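Why the Pelach Building Is Too Loud to Think In
Dzifa Agyeman and Tatiana Kuruc
18 October 2020

1. Background

Our course asked us to pick a problem on campus and study it. We picked noise, mostly so we could complain and get credit for it. The Pelach building was renovated in May, and the old carpet went out along with the cork walls. What came in is hard, shiny and very good at carrying a sneeze from one end of the second floor to the other.

2. Method

We borrowed a Hurex sound meter from the physics office and took readings in the study lounge, the stairwell and the teaching labs. Each reading lasted two minutes. Tatiana held the meter and Dzifa wrote things down, an arrangement that survived until Dzifa's pen ran out. Readings spoiled by our own talking were thrown away, and there were more of those than we would like.

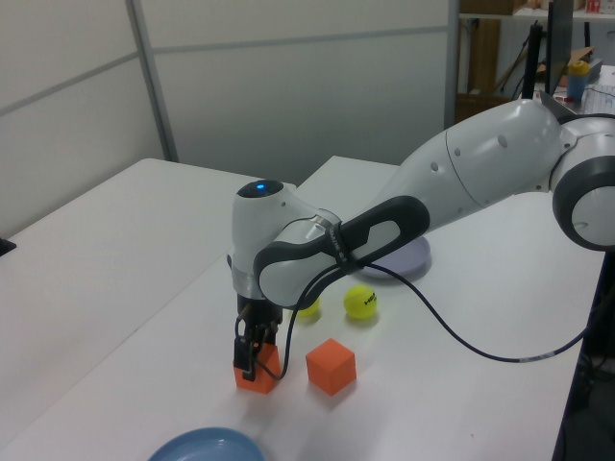
Figure 1. Robot arm with its gripper closed on an orange cube.

3. Results

The stairwell was the loudest place we measured, by a wide margin, and the blame goes to the door at the bottom. It has a closer that gives up nearly two inches from the frame and lets gravity finish the job. The lounge came second. Its vending machine hums at a pitch Tatiana now hears at home.

The labs did better than we expected. People in them mostly mutter.

4. Recommendations

Fix the door. Put felt under the lounge chairs and move the vending machine into the hall, where it can hum at people who are leaving anyway. We would also like the carpet back, stains included.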